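Flurnside Home Forum > Storage and Furniture > Low cabinets

Topic: Scratched drawer front, shiny top — repair or leave it?

ubaldo_longo
Hello all. I have a question about a low cabinet in our shared room. The color is a dark gray with a little brown in it, and it has a wide drawer at the top. We use it for everything: fruit, drinks, small things that have no other place. I bought it second hand two years ago from a shop in Urari and I paid 15 for it, so I am not expecting a miracle.

My problem is the front of the drawer. There is a band of pale scratches across the middle. I tried a soft cloth with soap and the marks did not change. I would like to know if I should use a wax pencil, or paint the whole panel, or put some kind of film on it. The second question is about the drawer itself. It is wide but not deep, and bottles in it never stay where I put them. When I push the drawer closed I hear them roll to the back.
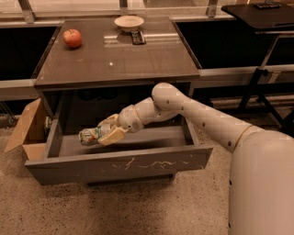

The drawer front with the scratches, and one small bottle over the drawer.

I have measured the inside and it is 407 mm from front to back. Thank you for any advice, and please excuse my English.

CinziaC
Hello Ubaldo. First I would find out what the surface is. If it is a painted panel, a wax pencil can help with the deep lines but it will look shiny in the wrong places. If it is a printed film, then paint does not hold well without a primer. Look at the inside edge of the front, at the bottom corner. Sometimes you can see the layers there.

From the photo I think your scratches are mostly shallow. I had similar marks on a shoe cabinet and I made them less visible with a little furniture oil on a cotton pad. It lasts some months, then you do it again.

primo.m
I don't agree about oil. Oil on this type of front gathers dust, and after one summer you have a gray stripe where you had a white stripe. I would leave the scratches alone. It is a working drawer, it costs 15, and the next scratch will come in August when the children are home.

For the rolling bottles, buy a rubber mat. I use one from Prevov, it is sold in a roll and you cut it with scissors. Cut it 2 mm smaller than the drawer on each side or it will fold up at the corners.

CinziaC
Primo, you must wipe the oil off after ten minutes. If you leave it there, of course it will gather dust.

primo.m
I did wipe it. Maybe not enough, I admit. But I still prefer no oil.

Rocio_Cardenas
A question from my side: what do you keep in this drawer every day, and what stays on top? I think the scratches are a smaller problem than the order. If things are always going in and out, the front will be touched and hit all the time.

ubaldo_longo
Good question, Rocío. I went to look at it again. There is a black case in the drawer, at the back on the right, and it takes a lot of the space. On the left at the back there are two more dark round things, in the shadow. So the front part is free and the back part is full.

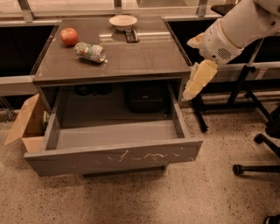 Cabinet with the drawer pulled out. The apple, the can, the bowl and a small black packet are on top.

The top is another subject. It is very glossy and every finger is visible when the light comes from the back. And the can is lying on its side again, I don't know who in this house puts cans down like this.

Rocio_Cardenas
Thank you, now it is more clear. My opinion: put the apple in the bowl. You have a bowl on the cabinet with nothing in it and the apple is sitting on the other side of the top. It is a small change but you get half of the surface back.

The can should go in the drawer, at the front, with a divider to keep it in one place. And I would take the black case out completely if you don't need it every week. A case of this size belongs on a shelf or in the lower part of the cabinet.

gerardo_caputo
I would not put the can in the drawer. A drawer like this is for flat things. In my kitchen I had cans lying in a shallow drawer and each time I opened it they came forward and hit the front from the inside. After one year the front was loose on the left side. Keep the can standing on the top, or in the kitchen where it came from.

About the case I agree with Rocío. Weight at the back right is also not good for the runners. Does the drawer go straight when you push it, or does it pull to one side?

ubaldo_longo
It pulls a little to the right, now that you ask. I thought it was the floor. It is concrete and I never checked if it is level.

gerardo_caputo
Put a spirit level on the top before you touch the runners. If the floor is the cause, one thin piece of cork under a corner can be enough. If the top is level, then empty the drawer and try it again.

primo.m
Small remark about the glossy top: microfiber cloth, only water, and dry it at once. Do it in the evening with a lamp from the side, so you see the marks. Any spray I have tried leaves lines.

CinziaC
Here I agree with Primo :) Only water.

And put something under the bowl, a thin felt ring for example. On a glossy surface the base of a bowl makes fine circles with time — I have them on my own table, and they don't come out.

Rocio_Cardenas
Gerardo, I understand your point about cans, but with a divider they can't move forward. I have a spring divider, the kind that presses against the two side walls. You need to know the inside width for that. Ubaldo gave only the depth.

ubaldo_longo
The inside width is 474 mm. I measured at the front and in the middle and it is the same.

Rocio_Cardenas
Then you need one that opens to more than 474, so check the longest length on the package before you pay. Put it across the drawer, left to right, with the bottles behind it or in front of it as you like. It works only if the case is gone.

gerardo_caputo
For bottles, yes, this can work. For cans I keep my opinion.

ubaldo_longo
Thank you to all of you. My plan is this: the case goes out, the apple goes into the bowl, and I order the mat that Primo uses. The spring divider I will try later, if the bottles still roll on the mat. For the scratches I will test Cinzia's oil on a very small part in the corner, and wipe it well, and wait one month before I do the rest.

I borrowed a level from my neighbor just now. The top is lower on the right side by a small amount. Gerardo, is cork from a wine bottle good, or does it need to be the sheet type?

gerardo_caputo
Sheet type. Wine cork breaks when you cut it so thin. The hardware store in Flurnside has it next to the felt pads, so you can take the ring for the bowl at the same time.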